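Writing an obituary for my father-in-law, how long is normal?

Family Notices and Memorials board

proltesau54
Posted in March, 9:40 pm

Good evening to all. My father-in-law passed away last week and the family has asked me to write the obituary, although English is my second language. My wife says I am the patient one. He worked 11 years at the Zandeck mill and after that he had his own small engine repair shop in Flirkton until he retired. He fished all his life.

The newspaper charges by the line. The funeral home page is free up to 3000 characters. My draft is already nearly that long and I have not yet come to the grandchildren. What do people usually leave out?

millpond_g
Sorry for your loss. Leave out the jobs, or put them all in one sentence. People who read it already know where he worked. Family names, service time and place, where to send donations. Done.

proltesau54
Thank you. But I am not sure about the jobs. Men from the mill still read the notices, and some of them only knew him from there.

quietharbor
I disagree with millpond_g. When my mother died we cut everything down to dates and names, and I have regretted it for 15 years. Keep the mill and keep the fishing. What you can shorten is the list of survivors -- "four grandchildren" is fine if the family agrees.

millpond_g
Every family I know would be angry to see the grandchildren without names. Ask first.

ocampo_road
Two versions. Short one in the paper with the service time, long one on the funeral home page. I did this for my uncle and it was no trouble. Put the web address at the end of the short one.
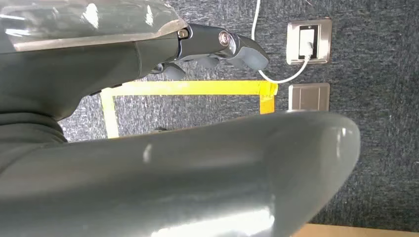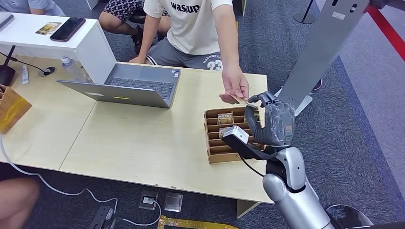

quietharbor
Yes, two versions is what I would do also. Only be careful that the service time is the same in both. We had 11 in the paper and 10:30 on the web page, and half of the cousins came during the last hymn.

proltesau54
This is a good idea and my wife likes it. One more question. Is it correct to write "passed away" or "died"? In my language the direct word sounds hard, but I see both here.

millpond_g
Died. It is shorter and you pay by the line.

ocampo_road
Either one. Use the word his wife would use.

proltesau54
She says "passed away," so I will write that in both. The grandchildren will have their names on the web page, and in the paper only the number. I send it to the funeral home tomorrow before noon.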